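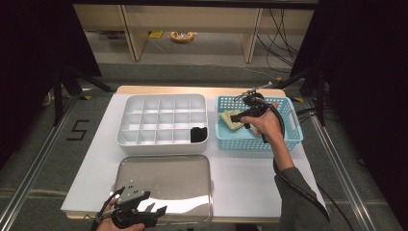 *Attachment 1, ticket 3314: white tabletop with organizer tray and blue basket*

**Product:** Zindden renderer, plugin for the Sokent engine
**Opened by:** Orsolya Bíró
**Assigned to:** Gediminas Raudsepp
**Status:** Waiting for release

**Orsolya Bíró, 9:40**
Hello. After the May update of the plugin, our fog volumes show flicker when the camera turns quickly. It looks like square blocks, which appear and disappear near the border of the light. In the previous version the same level is clean. I tried to lower the fog density and the blocks are less strong, but they stay. Shadows outside of the fog are good.

**Gediminas Raudsepp, 10:15**
Thank you for the report. Please send me these:

- the value of `fog.tileSize`
- whether temporal filter is on
- the log from a start with empty shader cache

**Orsolya Bíró, 11:05**
Tile size is 16, we never changed it. Temporal filter is on. I deleted the cache folder and started again, the flicker is the same. In the log there is one line that I did not see before:

```
[fog] history buffer rejected, size mismatch
[fog] fallback: previous frame
```

It repeats each time when I resize the window, and also one time at the start.

**Gediminas Raudsepp, 13:20**
This line helps a lot. I could repeat the problem on my machine with the sample level, but only when dynamic resolution is active. Do you use it?

**Orsolya Bíró, 13:32**
Yes, it is active in all our levels. I turned it off now and the flicker is gone – but then we lose too much frame rate in the harbor level, so we cannot ship like this.

**Gediminas Raudsepp, 15:50**
I discussed it with Yuk-lan Peng, who wrote the new filter. The history buffer is created with the full window size, and the fog pass reads it with the scaled size. When the two sizes differ, the pass takes old data for some tiles.

Until the fix is released, please try this in your project settings:

```
fog.tileSize = 8
fog.historyScale = fixed
```

The fog pass will cost about 6 percent more GPU time. Restart the editor after the change, a reload of the level is not enough.

**Orsolya Bíró, 16:25**
I made the change and restarted. In the harbor level I don't see blocks anymore. In the cave level there is still a thin line on the left side when the camera is very near to the lamp. For us this is acceptable for now.

**Yuk-lan Peng, 16:48**
The thin line is a different problem, I opened ticket 216 in the internal list for it. The buffer size is corrected in my branch and Tzu-hsuan Lo is reviewing it. When you install the next build, please remove both settings again, or the old values will stay active.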